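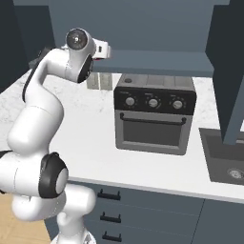 1/ Can a robot arm do kitchen chores yet? Short thread. I write software for a small shop called Drandulier and this has been my job since October.

2/ We start in simulation. One white arm, a marble counter, a toaster oven with three knobs on the front, a sink off to the side. No crumbs anywhere, so already nicer than my place.

3/ Opening an oven door sounds easy. The handle runs nearly the full width, so there's plenty to grab. The trouble is the arc. Pull straight back and the arm fights the hinge.

4/ We ran the door task 400 times in the simulator on our own planner, Clasik. It failed 33. Most of those were the gripper slipping off partway down.

5/ Knobs are worse. They're small and round, and the labels are tiny. Turning one a bit is fine. Turning one to a setting you'd trust with your toast, not so much.

6/ Drawers are the good news. Bar handles, straight pull, done. If your whole kitchen was drawers I'd say give it 2 years.

7/ Someone asked about the shop floor. Same answer, really. Bins and trays on rails, yes. Anything with a hinge, a dial or a cloth, keep a person on it.

8/ A real counter has grey light, a wet sponge and somebody's keys on it. Our numbers drop a lot once we leave the simulator. I'll post those when I've checked them properly.

9/ So, chores yet? Some drawers. I'm still wiping my own counter. Knob tests start next week, and I'll add them to this thread.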